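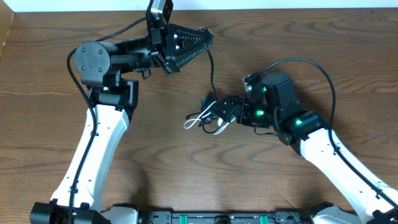

3.2 Surface wear and cleaning interval

Figure 2. Wood-grain tabletop.

Tabletops in the Windville households were inspected in August by two raters (Declercq and Stevens), who scored gloss loss on a scale from 1 to 5. The pooled set held 1,227 scores. Agreement was high for oiled finishes and lower for lacquer – mainly at the front edge, where forearms rest. Cleaning interval explained little of the variance once finish type was entered. Scores from Wumotcombe are treated separately in Section 4.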